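Guides > Savo > Perception > Gating a wrist camera on sharpness

Wrist cameras are wonderful right up to the moment the gripper goes in close, and then you get a screen full of soft green. I used to throw those views away! This guide shows how to keep them in Savo and let the planner decide how far to trust them.

You need two arms already calibrated, one fixed camera over the table, and Undillow running as your logger. I did all of this on our grocery unpacking task, with produce in clear bags and a green basket.

1. Turn on the focus score

Open the perception panel and enable "local sharpness" for each wrist stream. Savo cuts the view into tiles and scores every tile on its own. Leave the tile size at 40 for now. Scoring per tile matters a lot with produce, where a slotted plastic edge can come out crisp right next to a leaf that's pure blur.

2. Set the gate

Start the gate at 3000 and replay an old log. Tiles under the gate turn gray in the viewer. If lettuce goes gray and plastic stays, you're close. If everything goes gray, halve the number and replay.

3. Hand over to the fixed camera

In the planner config, set fallback to "fixed" and hold to 2. Hold is the number of bad updates in a row before the planner stops listening to the wrist view. Gaurav Nautiyal runs his higher and likes it, but his arms move slower than mine.

4. Keep the grippers apart

Both arms love to reach for the same head of lettuce. Add a shared keep-out volume around each wrist, and make it big enough to cover the camera mount too (I forgot the mount the first time). Then lock the bag to one arm until that arm reports release.

5. Replay and compare

Load the wrist and fixed streams side by side in Undillow and scrub through a grasp. Watching the planner switch sources at the right moment is such a good feeling.
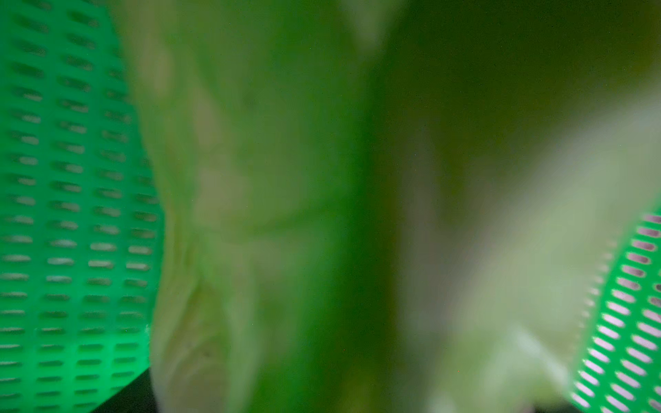
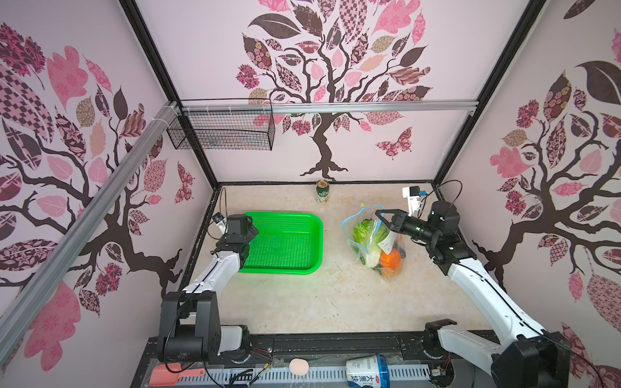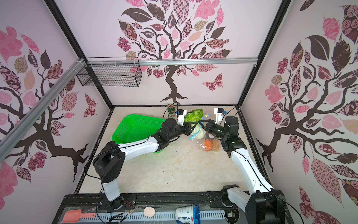
Grocery unpacking: a wrist view first, then two from the fixed camera.

Contact: Neelam Bisht, Savo guides | Copyright Savo | Back to top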